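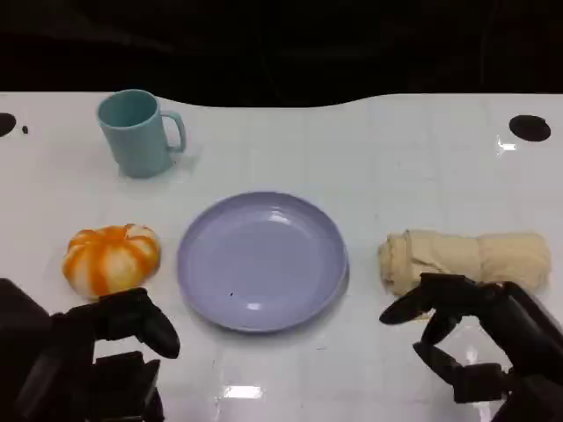

Session 4: The table-setting fault

Welcome back, everyone. I promised last time that we would spend a whole session on one failure, and I mean to keep that promise, even though Celeste Aravena tells me I could get through it in ten minutes if I stopped telling stories.

The task comes from the Skultton lab and it sounds very gentle. Two black hands, one table, and four things to work with: the mug, the lavender plate, the striped pumpkin and the rolled cloth. The left hand picks up the pumpkin and sets it on the plate. The right hand moves the cloth in beside it. The mug stays where it is, behind the pumpkin, and should never be touched. Look at how close the left fingers are to the pumpkin already, and keep that in mind for later.

What happened

In October the team ran the task 40 times. On run 27 the left hand closed, the controller reported a good grip, and the arm set off toward the plate with nothing in its fingers. The pumpkin had been pushed back against the mug. The arm then opened over the empty plate, quite pleased with itself, and began the next step. By then the right hand was on its way in with the cloth, and the two hands met over the plate. The left one lost a fingertip pad and the plate went on the floor.

Ívar Bach hit the stop button, and I want to give him proper credit for that, but please notice that a person had to do it. The software never raised a fault at all.

Why it happened

Start with the table. It is white and glossy, and the overhead lights leave bright spots on it, including a big one below the plate. The depth reading gets poor near glare like that, and the logs show the height of the pumpkin jumping up and down for 19 frames before the grasp. The planner took the last value it was given, which was too low, so the fingers slid under the widest part of those ribs and shoved.

Then there is the grip check, and this is the part I'd like you to think hardest about. The check asked only whether the motors had met resistance. A finger dragging on the tabletop meets resistance too! So the one test meant to catch a missed grasp was fooled by the same error that caused it. We met this pattern in Session 2 with the Grendley conveyor, if you still have those notes.

Last, the two arms shared a work area with no rule about who could be in it. Each one followed its own clock. That had been written down as a known gap in the spring – and left there.

What was changed

A grasp now counts only if the finger gap matches the object and the wrist feels its weight. The space over the plate can be held by one arm at a time. The lights were moved, though Celeste would like a matte table as well, and I agree with her.

For next time

Read the Yáñez chapter on shared causes, pages 29 to the end. Then write me one page on a check that would have stopped run 27 before the arm lifted. Drawings are very welcome, and pencil is fine.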